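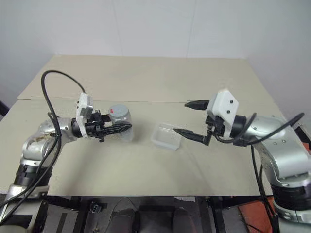
Éabha Carroll wants to know what "recyclable" is supposed to mean when the only place that will take the thing is a forty-minute drive away and shuts at noon. She put the question to Bruvstead council in August, in writing, and says she is still waiting for a reply that answers it.

The council's new kerbside rules began on 9/30/19. Clear plastic food containers, the sort that berries, salad leaves and bakery slices come in, no longer go in the yellow-lidded bin. Residents are being asked to rinse them, take off any label that will come off, and bring them to the drop-off cage at the Segers Road depot. The cage is open on weekday mornings.

In its notice to households the council calls this "an upgrade to our recycling service". It is hard to see which part has been upgraded. Until now the containers were collected from the kerb every fortnight with everything else. The bin itself hasn't changed colour or size, and neither has the waste charge on the rates notice.

The change follows a new contract with Estent, the firm that has sorted Bruvstead's recycling for the past 5 years. Under the old arrangement Estent accepted mixed rigid plastics. Under the new one it takes bottles, jugs and tubs, and treats anything thin, clear and hinged as contamination. A truckload with too much of it can be knocked back and sent to the tip at the council's expense.

What the council has not said is how much of the clear plastic was being recycled before. Asked directly, a spokesperson said the material had been "directed to appropriate markets", and did not name one. Asked again, the spokesperson said the details were commercial in confidence. Householders who spent years washing out strawberry punnets might feel they are owed a bit more than that.

The containers left at Segers Road will go to Fadus, a start-up that says it can turn them into food-grade flake for new packaging. Its brochure promises a plant able to handle 100 tonnes a month. The plant is not yet running. Fadus says it expects to be taking material "in the new year" and that anything collected before then will be baled and stored. The council would not say where, or for how long, or what happens to the bales if the new year comes and goes.

There is also the matter of the trip. Bruvstead's outer townships have no bus to the depot, and a household that drives there once a month with a shopping bag of empty trays is burning a fair amount of petrol to move very little plastic. The council says it has not modelled this. It suggests people "combine the visit with other errands", though the nearest shop to the depot sells pool pumps.

More than 40 submissions were lodged while the changes were on exhibition. Most asked for either a second drop-off point or Saturday hours. The officers' report notes both requests and recommends neither, citing staffing. It does recommend a fridge magnet explaining the new rules, to be posted to every household.

A review is due in 12 months. According to the report it will look at contamination rates in the yellow bin, which ought to fall whether the plastic ends up at the depot or in the ordinary rubbish. There is no target for how much should reach the cage, and no plan to publish what Fadus does with it.

The Segers Road cage is open from 8 am to noon on weekdays, excluding public holidays. Lids and trays can be left together. Black plastic trays are not accepted.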